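Unit 7: Vocabulary Retention and Spaced Review
Department of Modern Languages, Course Handout
Revised 2023-12-21

Scope of this unit

This unit covers the long-term retention of vocabulary in a second language. Students should already be familiar with the distinction between receptive and productive knowledge from Unit 2. The terms "item," "interval" and "lapse" are used below in the senses given in the course glossary.

7.1 The core list

The core list for the first semester contains 554 items. Of these, 125 are marked as priority items and must be known productively by the end of August, before the placement interview. The remaining items need only be recognized in reading. Students who entered the course through the Perrin exchange have a separate priority list, available from the language office.

Items are grouped by situation: travel, housing, meals, health, study. The grouping is a convenience for the teaching staff and should not be followed during review. Words learned in tight thematic sets (fork, knife, spoon) are easily confused with one another in the early stages, and students are advised to mix items from several groups in each session.
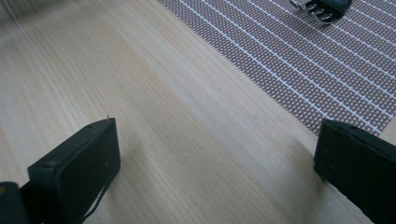 7.2 Setting intervals

A new item is reviewed on the day it is first met, again after 2 days, and again after 7. If it is recalled correctly on the third review, the interval may be doubled each time thereafter. An item that is missed returns to the start of the sequence. Missing an item once is a lapse and carries no penalty in the course record.

Students may use paper cards or software. The department supports two programs, Tornik and Burnent. Tornik sets intervals automatically and allows them to be adjusted by hand. Burnent keeps fixed intervals but permits audio on both sides of a card, an advantage for students working on listening. Decks may be moved from one program to the other, although review history is lost in the transfer.

7.3 Writing a usable card

A card should test one thing. A card that asks for the meaning, the gender and the plural of a noun at the same time gives no clear result when only two of the three are recalled. Divide such cards.

Wherever possible, the prompt should be a short sentence with a gap. Single-word prompts encourage word-for-word translation and hide differences of usage. "She ___ the table before the guests arrived" will separate "set" from "put" far better than either verb standing alone. Sentences may be taken from the Maretti graded reader or from the student's own reading, provided the source is noted on the card.

Avoid sentences in which more than one answer would be acceptable. If a second answer is possible, add the first letter of the word required.

7.4 Common difficulties

Backlog. A student who stops reviewing for a week will return to a large number of overdue items. Suspend new items until the backlog has been cleared, and limit each session to half an hour.

False familiarity. An item may feel known when only the appearance of the card has been memorized. Rewrite the sentence after every fourth successful review.

Neglect of speech. Silent review does not prepare a student for the interview. Answers should be spoken aloud before the card is turned.

The usefulness of gap sentences for complete beginners has been questioned by past students, and their comments are kept in the course file.
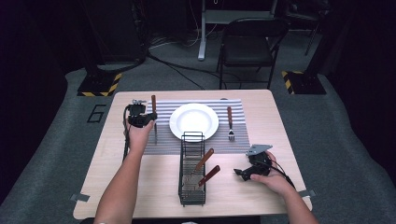
One student wrote that in the first month the sentences took longer to understand than the missing words did, and asked whether single words might be allowed until the basic verbs were in place. The teaching staff accepted the point. Single-word prompts are now permitted for the first unit of the priority list, after which the rule in 7.3 applies in full.

7.5 Preparation for the next class

Bring ten cards of your own, on paper or printed from either program. At least four should test verbs. Cards will be exchanged with a partner and corrected in class. Read section 3 of the Maretti reader and underline any word you met for the first time in this unit.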